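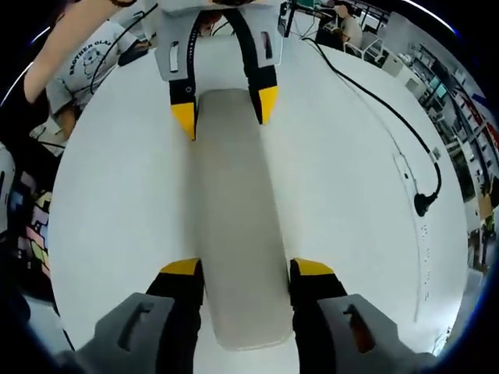

How often do the yellow fingertips need replacing?
Every 500 grips, according to the Makow leaflet that ships with them. Treat that as a guess and go by wear.

5.2 Changing and checking the tips (hand-held gripper, Mura pair)

1. Unplug the gripper. The trigger lock is not a power switch, whatever the Vasseur quick card says.

2. Pull the old tip straight off. If it won't move, warm it in your hand for a minute. Do not pry with a screwdriver.

3. Push the new tip on until it stops. A click proves little; tug it.

4. Close the fingers slowly. The tips should meet along their full length.

5. Do a two-gripper handover with the long gray test block, one gripper at each end. Repeat 5 times.

CAUTION: Keep cables out from between the fingers. The clip supplied by Biritlow comes loose, so check it each time.

NOTE: The "self-centering" claim holds for light blocks. Over 200 grams we would not count on it.

6. If the block slips, swap the tips left for right and repeat step 5. If it still slips, recalibrate (section 5.4). Do not raise the grip force above 110 to hide the problem.

Log the change under the gripper's serial number.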